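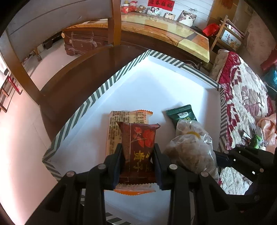
What should go out on the snack tray when people drop in for tea? Small sealed packets, a mix of sweet and salty, with anything bigger laid flat underneath so the little ones stay easy to reach.

Marisol Henao wrote:
> Do you sort yours first, or just tip the whole bag out?

Dear Marisol, I sort, I'm afraid! I spread everything over a blanket, put like with like, and check the dates as I go (the older ones get eaten first, mostly by me). 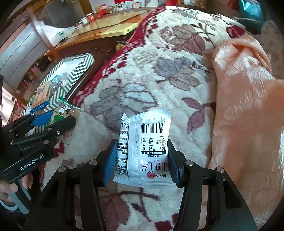 Then I fill the tray for 5 or so guests and put the rest back in the cupboard until June, when my cousins come and clear us out.

Warmly,
Manuela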